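Clearing the Decks: Getting One Shared Worktable Back Into Use
Project report, Home and Living Spaces course
Noboru Hamada
2023-09-05

Why I picked the table

When our instructor asked us to choose a single surface in a place where we spend time and look after it for a term, I knew right away which one mine would be. The big white table in the shared room at Nomura, the house where I live with seven other students, had been driving me a little crazy since the day I moved in. It's a lovely table under all the stuff, and in June it was so full that people were eating dinner standing at the counter with their plates in one hand.

I want to thank Osamu Sakamoto, my housemate and very patient helper, who put up with me weighing things on the bathroom scale and asking him whose umbrella this was at eleven at night.

What was on it

I did my first sort over one long afternoon. I wrote down everything I picked up, down to the loose pen caps, and ended with 279 items. Mail was the biggest group by far (a lot of it for people who had moved out), then school papers, then chargers and cables, then what I ended up calling "pocket stuff" - coins, receipts, gum, keys that fit no lock in the house. There was also a very nice scarf, which has since gone home with its owner, and she was so happy to see it that I felt the whole project was worth it right there.

How I did it

I read a few tidying guides first and they all wanted me to buy boxes. I did buy 3 trays from Herkari, and I'll admit I like them, but I made myself wait a week before bringing them in so that I could see where things landed by themselves. Mail landed nearest the door. Cables landed by the outlet. So the mail tray went on the shelf by the door and the cable tray went under the outlet, and the third one got moved so many times that it finally became a fruit bowl.

The house rule we agreed on was simple. Anything could be on the table while you were using it, and at bedtime it went with you or into a tray. I wiped the top down each evening with a damp cloth and a little dish soap. There was one stubborn ring from a coffee mug that took me several tries with baking soda, and I was prouder of getting rid of that than I probably should be.
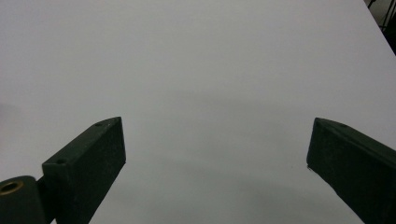 A plain pale top shows everything, and I came to see that as a help. On my old brown desk at home a receipt could sit for a month before I saw it. On white, one sock looks enormous! Osamu said the bare surface made him feel bad about putting his bag down, and he started hanging it on the hook, where he says it is easier to find anyway.

What went wrong

Exam week, mostly. The papers came back in over 100 sheets at a time and I let them, since half of them were mine. I also never solved the problem of packages. They are too big for a tray and they come when the person they belong to is out, so they still end up on a chair.

If I did it again I would talk to the whole house before the first sort and not after. Two people thought I had thrown their things away (I hadn't, they were in a bag in the hall closet) and it took a batch of pancakes to smooth that over.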